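Dovard library to start lending housewares in April

2021-11-15

The Dovard public library will add a housewares shelf to its lending collection next April, after the town council approved the money for it at its regular meeting.

Cardholders will be able to borrow folding tables, serving dishes, punch bowls, extra chairs and sets of cups for up to 14 days. The library already lends hand tools and board games, and staff said requests for party supplies have been coming in since the tool shelf opened. 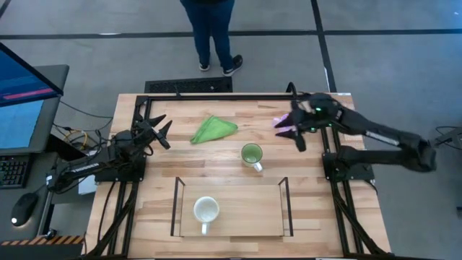

Most of the stock will come from donations, which the library will accept at its side entrance on Gruten Street. Furniture has to be in good repair and light enough for one person to carry. Tabletops of bare wood are welcome, including the butcher-block kind made of pale and darker strips, as long as they can be wiped clean. Glass tops will be turned away.

A survey of cardholders drew 146 replies. Folding tables were the most requested item, followed by large coffee makers and cake stands.
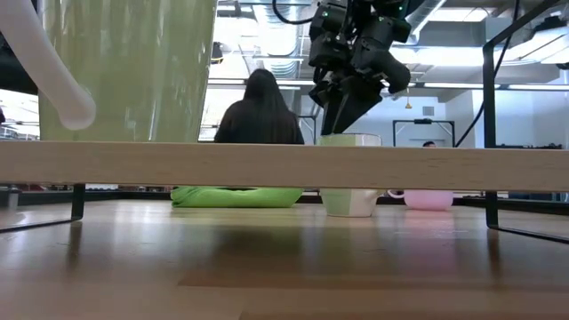

Dishes will be lent in matched sets where the library can put them together. Borrowers must wash everything before bringing it back, and broken pieces will be charged at cost. Single pieces, such as a lone green and white cup, will go into a mixed box that can be borrowed for picnics and classes. De Haan, the hardware store on the square, has agreed to supply storage bins at a discount.

Late returns will cost $2 a day per set. Borrowers must be at least 21 to check out anything electrical, and a signed form will be needed for the coffee makers.

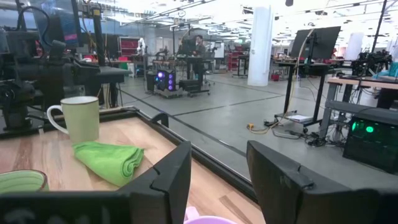

Reservations will go through Mumov, the online catalog the library uses for books, and pickup will be at the front desk during normal hours. Donations open after the new year. The library is asking people to hold on to their items until then, as the storage room is still being painted.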